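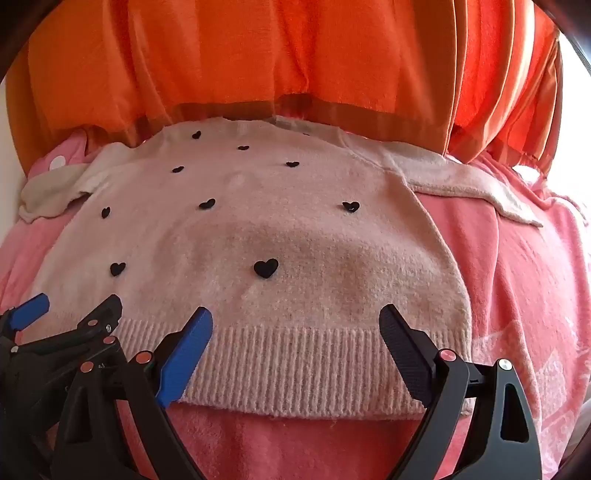 *Pink jumper with black heart appliqués, laid flat on a blanket.*

**Folding knitwear and towels for shallow storage**

The spring issue dealt with hanging space. The present item covers flat storage, specifically the low pull-out drawers and lidded boxes that most readers on the Birkimwood side have under their beds. Several letters asked for a fold that suits both knitwear and towels. One fold will not do for both, so they are treated separately.

**Working surface**

A made bed is adequate. It gives more area than most kitchen tables and the height is tolerable for short sessions. The drawback is friction: fleece and similar covers grip knitwear, and a garment dragged across one will stretch on the side being pulled. Lift the garment and set it down again. If the cover is rucked, pull it straight first, or the creases will transfer to the measurement.

**Knitwear**

1. Lay the garment face up and close any fastenings. Bring the side seams parallel by moving the hem, not the shoulders.
2. Let the ribbed waistband relax to its natural width. Rib that is folded under tension tends to stay wide.
3. Turn the garment face down. Fold each side in by a quarter of the body width and lay the sleeve straight down along the fold.
4. Fold the hem up to the middle, then fold once more towards the collar.
5. Store with the last fold uppermost.

A medium adult jumper folded this way comes out at about 300 mm long, which fits across a Riser drawer in the standard width. Chunkier yarns need an extra thumb's width all round. Garments with sewn or glued decoration should have a sheet of plain tissue between the layers, particularly where the decoration is smooth and the yarn is fuzzy. Heart and flower appliqués with points catch on loops and pull them. Pilling should be dealt with before storage – a comb is slower than an electric shaver but removes less yarn.

Do not hang heavy knits to save drawer space. The shoulders drop, and the length gained does not come back with washing.

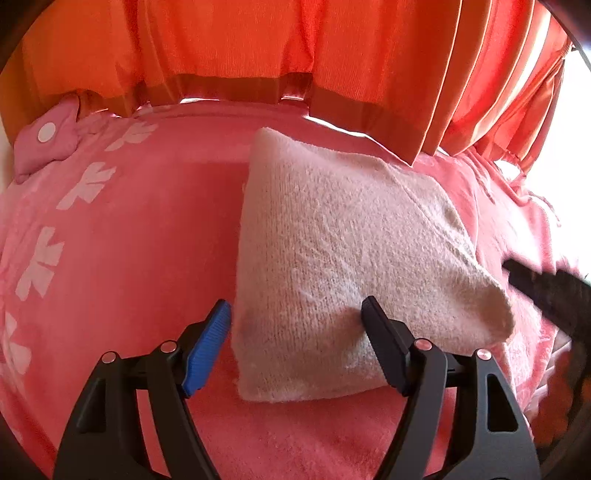
*Folded towel on the bedspread.*

Towels are easier than knitwear in one respect, as they have no shape to preserve, and harder in another, as the pile resists a sharp crease. Fold lengthwise into thirds, then in half, then in half again if the drawer requires it. Press down with the flat of the forearm between folds to expel air. Terry folded into a thick block, like the cream towel on the flowered bedspread, keeps rounded, puffy edges, and its corners may not finish square. Allow for this when measuring: take the height at the thickest point with nothing resting on top. For drawers, the folded edge should face the front so that a single towel can be drawn out without unsettling those beside it.

Towels must be fully dry before they go into a closed box. The hems and any woven border dry last and should be checked by hand. Wool and cotton terry should not share a box, as terry sheds lint for several washes after purchase and the lint is tedious to remove from a fuzzy knit.

**Drawer dimensions**

Readers with the older Heldale boxes have a clear internal depth of 100 mm. That is sufficient for one layer of knitwear and insufficient for bath towels folded in thirds. Hand towels will fit. The Portela insert raises the usable depth by 37 mm, at the cost of the lid, and a cotton sheet tucked over the top will keep dust out. Measure from the inside of the base to the underside of the lid, or to the bed rail if the box is used open – the rail is often the lower of the two.

**Refolding**

Stored knitwear should be taken out and refolded every 3 months, with the fold lines moved by a hand's width each time. Towels in regular use need no such attention. Return the newest wash to the back of the drawer and take from the front, so that wear is spread evenly across the set.

The November issue will cover quilts and spare pillows. Drawer measurements for models not listed here can be left in the box by the noticeboard until Tuesday.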